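Visit notes: textile handling open day, Fakhoury workshop
Posted in Site visits

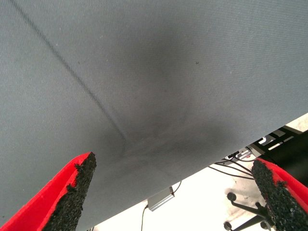
Wrist camera view over the grey cloth at the Holex cell, fingers open.

Fakhoury opened its workshop on a Wednesday in April. The subject was robotic handling of cloth, covers and bagged goods. I registered for the morning session, which ran from 9:30 until lunch. The register at the front desk had 121 names on it, split over the day, and the morning group was the larger half.

The building is a former print works on a single level. Parking is at the rear and the sign for it is easy to miss from the road. Safety glasses were handed out at the door. There was no line marking between the visitor area and the cells, only a chain, and staff asked people to stay behind it while an arm was powered.

Two cells were running. The first, built by Zamus, picks folded towels from a tote and sets them on a conveyor. It uses suction with a shaped cup and a light vacuum. I have seen the same layout at other shows and will not go through it again, except to note that the cup has been changed to a softer grade and that the changeover takes one hand tool.

The second cell was the reason for the trip. Holex is working on loose fabric with a two-finger gripper, and the demonstration used a large piece of grey woven cloth. The fingers are red, with a rough black pad on each inner face. The pads have a coarse, granular surface and the edges are a bit ragged where they meet the red. I asked about wear. The answer was that pads are treated as a consumable and replaced on inspection, with no fixed interval yet.

The wrist camera feed was on a monitor beside the chain, and most of the group watched that in preference to the arm. It is a useful view. From the wrist, a sag in the cloth reads as a dark V and a crease as a thin line running into it. The fabric is close to one colour, so shading carries most of the information. Afaf Dabbas, who ran the session for Holex, said the software looks for a fold it can pinch and scores the candidates before the arm commits. A fold with a clear ridge scores well. A shallow dip does not, even when it is large.

Lighting came up several times. The floor is pale and throws back a lot of light, and it washed out on the monitor below the edge of the cloth. Dabbas said exposure is set for the fabric and the background is left to go where it likes. One visitor asked about patterned cloth. It has been tried, with poorer results, and no figures were offered.

The training set for the fold detector stands at 2,489 labelled grasps, 96 of them on heavier canvas. That is a small share, and Dabbas agreed the canvas results should be read with care. Labelling is done in-house with a tool from Nornex, which exports straight to the format the cell uses. I did not get to try it.

On speed, the cell is slow. The arm stops above the cloth, scores the folds, descends, closes and lifts. Fakhoury's interest is in upholstery covers, where an operator now does the first lift by hand and the rest of the line waits. A slow first lift would still be acceptable there, provided it does not pick up two layers. Double picks were discussed at some length. The present check is by weight after the lift. A check at the fingers is planned - the wiring for it is not yet settled.

The session closed with questions over coffee. A second open day is planned with the canvas work further along. Registration is through the Fakhoury front office, and groups of more than four are asked to phone ahead.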